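Reading time: 2 min

Student robotics club opens its simulated kitchen to other schools

Irel, 2024-11-27

Students at the Irel Robotics Club have spent the autumn teaching a robot arm to tidy a kitchen that exists only on a computer, and from today any school club can join in. The project is called Wikska, and its first practice set has 708 kitchen layouts, all free to use.

The club started the work in October, when its 14 members decided they wanted more practice time than one real arm could ever give them. In simulation, everybody can have a go at once! A student can try an idea at lunch, watch the arm miss completely, change a line of code and run it again before the bell.

Each layout puts the arm beside a worktop and scatters everyday things across it. Members argued happily for weeks over what belonged there, and the rule they settled on was that a proper kitchen is a messy one. Food shares the counter with books, bottles and odds and ends, so a program that copes with a round red apple still has to think again when it meets an egg or a long potato.
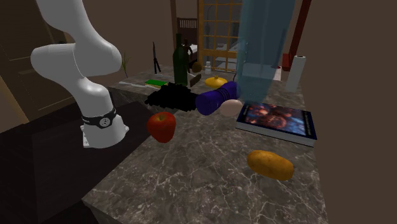
The Caditz Challenge

Clubs that sign up will take part in the Caditz Challenge, a friendly contest run online over the spring term. Teams of up to six write a program that finds a named object, picks it up and sets it down in a new spot without knocking anything over. Every team gets the same layouts to practise on, plus 26 more that stay hidden until the final.

There are 2 levels. The first suits students who have only just begun coding, and comes with a starter program that already moves the arm. The second leaves the planning entirely to the team.

The final will be held at the Chamoun Centre, with all runs shown on the big screen and plenty of time for teams to swap ideas between rounds. The club would love to see beginners there.

Schools can ask for the files and an entry form through the Irel Robotics Club office.

Ends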